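Can a Robot Do the Chores Yet? Your Questions, Answered Grumpily

We get a lot of mail about household robots, most of it after somebody has watched a slick video. These are the questions that keep coming back. Prices and product claims go stale quickly, so treat this page as a snapshot from May.

Can I buy a robot that will tidy my kitchen?

Not one we'd let loose in ours. You can buy machines that vacuum, mow and wash windows, and a few of those are worth the money. Tidying means picking up whatever happens to be lying around and putting it where it belongs, and we haven't found anything on sale that we'd trust with that.

But I've seen a robot put dishes away. Was it faked?

Probably not faked, but do look at what's around it. Hanging up a cup is a favourite test in labs and workshops, and it's a fair one. The handle is a small target and so is the peg. A typical setup gives the arm a sheet of plain paper, a mug tree with all its pegs free, one cup and plenty of elbow room. Compare that with your own counter at 7 a.m., with the toast crumbs and the mail and somebody's lunch half made.

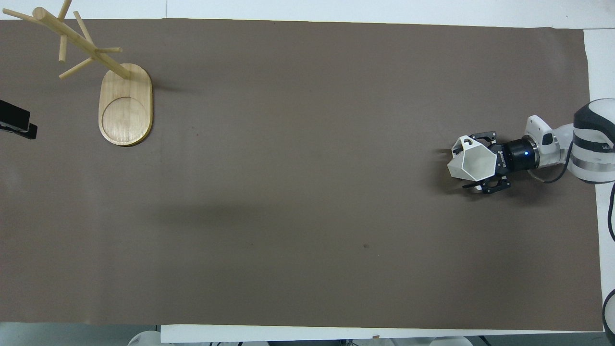 Why do they always seem to use the same kind of gripper?

Two-finger grippers are common because they're simple and tough. They close on things from opposite sides and that covers a surprising range of jobs. Cloth, wet plates and the lid of a jam jar are another matter. When a company shows you its robot holding something stiff and light, ask to see it with a tea towel.

Aren't two arms better than one?

For some jobs, yes. One arm can steady an object while the other turns it, or one can pass it across. You also get a second arm that can be in the wrong place. Both have to agree on where the thing is, and if one pulls a little while the other holds firm, something slips or cracks. We'd call two arms promising. We wouldn't pay double for them. 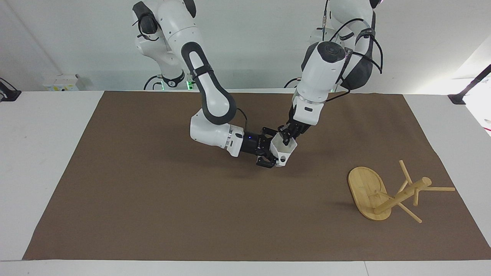
Two grippers, one white part, held just above the mat.

The Flastard brochure says 1053 successful grasps. Is that good?

It depends what they left out. How many attempts were there? Was it the same object every time, and who put it back between tries? Simard quotes 1539 for its own arm, and we can't compare the two because neither firm explains how it counted. A grasp isn't a chore anyway. Picking up a cup and then dropping it on the tiles would pass on some score sheets.

What about small shops and factories?

Better odds there. If the same part arrives in the same spot all day, an arm can earn its keep, and has been able to for decades. Mixed bins and short runs are harder. A reader with a small packing line trialled a Hergate cell and told us it took roughly 5 weeks to set up for a job one person had been doing between phone calls.

So when will it be ready for my house?

We don't do dates any more. Mosavton told us two years when we started this page, and its answer hasn't changed. Our own test is dull: one robot, a kitchen it has never been in, a full drying rack, no engineer in the room. Send us that video, unedited, and we'll happily rewrite the answers above.

Should I wait before buying a dishwasher?

No. Buy the dishwasher.

Related questions
Robot mowers and wet lawns: what to ask first
Do window-washing robots fall off?
How to read a demo video
Folding laundry by machine: still waiting
Renting an arm for a small workshop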